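The Arm Will See You Now

Jan 21, 2020

At the Wundillow returns center in Tully, the line managers are fond of saying the new sorting arms will "free people up." Free them up for what is harder to pin down. The building had 198 sorters last winter. It has 133 now, and the ones I met in December spend their shifts watching screens and clearing jams.

The work used to be odd, and people liked it for that. Returned goods come in every shape, and a good sorter knew by feel what was broken and what could be resold. Wellgate, which supplies the arms, trains them in simulation first, on jumbled tabletops of drills, phones, sponges, garden gnomes. 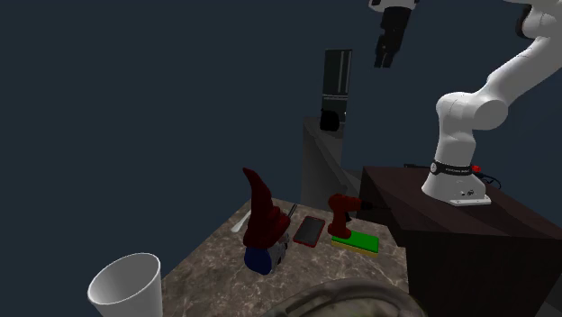
The sales pitch promises 2000 items a shift. Sorters told me they had yet to see it, and that the hard stuff still lands in a gray bin marked for hand work. Pay for the hand work is the same as before — the quota isn't. Clostirau, the staffing agency, calls this a transition period and wouldn't give me an end date. A second row of arms is due by summer, and the break room is already being measured for it.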